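Visit report: the Stela build at Sikder workshop, Briltudthorpe

Posted 2021-08-08

I had been meaning to get over to Sikder since March, when Reto Koller first posted to our list that he was putting two arms on one base and wanted to fold laundry with them. The drive is 31 miles each way, and the last part is slow. Parking is behind the building. The front door was locked when I got there and I had to call Reto to come down and let me in.

Sikder is a shared workshop. It has 21 members at the moment and each pays a monthly fee that covers the room, the power and the use of the bigger tools. You get a shelf for your own things. Projects that need a table for longer than a week have to be asked for in advance, and Stela has had hers since spring. Reto does most of the work on it in the evenings. Two other members help with wiring and code when they have time.

What Stela is

Stela is a two-armed machine built for one job, folding clothes on a flat table. The arms came used from a lab that was clearing out old equipment. One of them had a bad joint, and replacing it took longer than anything else in the project so far. The grippers are newer. The control board is something the group calls Jismont, after the street where the first one was soldered, and it sits between the arms and an ordinary desktop computer. Jismont's main task is to keep the two arms on the same clock. If one arm lags the other by even a little while both are holding cloth, the cloth gets pulled sideways and the fold comes out crooked.

Reto told me he had tried running each arm from its own controller at first. It worked fine for moving blocks around. With a T-shirt it was no good at all, and he spent most of a month looking for a bug in the motion code before he understood that the trouble was in the timing.

The work goes like this. Someone puts a garment on the table. A camera up at head height takes a look and the software guesses where the corners are. The arms reach out, pinch the two near corners, lift, carry them to the far edge and let go. Then they come back for the next fold. A person stands by with the stop button in hand the whole time, and I was given that job for part of the visit. The button is a big one on a long cord. I used it once, too early, and Reto had to reset both arms.

Finding the corners is the hard part. A shirt that is lying flat is easy enough, and there the software is right most of the time. The trouble comes when the hem has rolled under, because the camera sees a straight edge where there is really a double layer of cloth. The gripper then picks up two layers when it wanted one, or slides off. Reto's fix for now is to have the arm touch the cloth, close slowly and watch the motor current. Two layers push back a little harder than one. He showed me the plot on his screen and I could see the difference once he pointed at it.

While I was there the green garment was on the table for most of the folding work, with a gripper on each of the near corners.

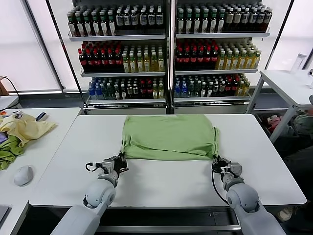
Poonam Saxena asked, after reading my draft, whether they had thought about clamping the far edge of the cloth in place. On her own build she had a strip of rubber along the back of the table and it stopped the cloth from creeping forward on the second fold. She also said that reading motor current worked for her on cotton and failed on anything stretchy, and that I should pass that on.

I did pass it on. Reto said they had tried a rubber mat under the whole garment and it held too well. The bottom layer stuck and the top layer moved. He had not tried a strip at the back only, and wrote it down.

Numbers from the log

The group keeps a log of every run in a plain spreadsheet. Reto let me copy out two rows of totals. One set was done with the old finger pads and one with the new ones, 30 runs in each set, same garment, laid out by the same person. He asked me to leave out the success counts until they have done the sets again with a second person laying out the cloth, which seems fair. I can say that the new pads did better and that the gap was big enough for me to believe it.

What counts as a success is written at the top of the sheet. The sleeves have to end up inside the outline, the bottom hem has to be within a finger's width of the collar line, and no one may have touched the cloth. I liked that this was written down. On our own projects we tend to decide afterward.

They also note the cause of each failure. The list of causes is short: missed corner, double layer, slip, arm stop, other. "Other" had a long comment beside it in one row, where a cable had caught on the table edge. Since then they check the cable loops before each session, and I watched Reto run his hand along both of them before he switched on.

The grippers

I asked to see a gripper up close, because I am about to make a pair for our own machine and have not settled on a design. The ones on Stela are simple. Each has a black body and metal fingers on linkages, and the body is narrow enough to get down near the table without the wrist touching first. Reto's advice was to spend money on the pivots. Any play there gets larger at the fingertip, and with thin cloth you notice it right away.

The pads at the tips are what they have changed the most. They started with hard plastic, which slipped. Foam gripped well and wore out. The present pads are a soft rubber cut from sheet, glued on, and replaced when they start to look shiny. He had a bag of spares and gave me one pair to try. They are cut by hand with a knife and a steel ruler, so no two are quite the same size, and he says it has made no difference that he can find.

Opening speed matters too. When the gripper opened fast it flicked the cloth and undid part of the fold. They now open in two steps, a slow one for the first bit and then full speed. This is set in the Jismont board and can be changed with one line.

Later on we moved to heaped cloth, starting from a bunched pile with no corners in plain view. The machine cannot fold from that state yet. The plan is for one arm to pick up the pile at its highest point, hold it in the air and let the other arm find a low corner as it hangs. They are collecting wrist camera pictures for it now, moving the arm by hand to different spots around the pile and saving a picture at each.

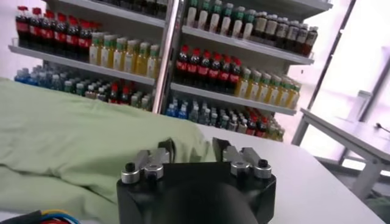

Wrist camera view: open gripper beside the pale green cloth.

Moving the arm by hand is slow work. The joints are stiff even with the motors off, and you have to hold the upper arm with one hand and steer the wrist with the other. I did a batch and my shoulders felt it on the way home. Reto would like a small handheld copy of the gripper with the same camera on it, so a person could walk around the table and do the same thing in a fraction of the time. Whether the pictures would be close enough to the real ones he does not know. The lens would be the same but a hand shakes.

Things I asked about and got short answers to

Noise: louder than I expected, mostly a whine from the elbows when the arms hold still under load. It did not seem to bother the other people working there.

Light: the blinds stay down when they run. With direct sun on a white table the camera lost the edges of light-colored garments, and the pale yellow cloth was the worst for this. Green has been the easiest.

Cost: he would not give a total. The arms were cheap because they were used. He has spent more on cables and connectors than on the computer.

Safety: stop button in hand, speed limit on whenever someone is within reach of the table, no loose sleeves. There is a marked line on the floor at full reach that visitors stay behind unless they are the one holding the button.

Code: they will share it once the board layout stops changing. The part that finds corners may be out sooner, as it does not depend on the board.

What we can use

For our own build I would take the shared clock first. We have been planning two separate controllers, and I think we should stop and look at that before ordering anything. The two-step opening is easy and I have already put it in. The written rule for what counts as a success is also worth copying, and I have started a sheet with the same columns.

I am less sure about motor current for telling layers apart. Our motors are geared lower and the signal may be lost in the friction. I will test it with a folded towel.

Going again

Reto is happy to have visitors if they write first. He would prefer two or three at a time, as there is not much space around the table. Bring a garment you do not mind leaving behind. They are short on long sleeves, and everything they own with buttons has been folded so often that the cloth has gone limp.

I left my gray sweatshirt there. The spare finger pads are in the drawer under our printer if anyone wants to look at them before the next meeting.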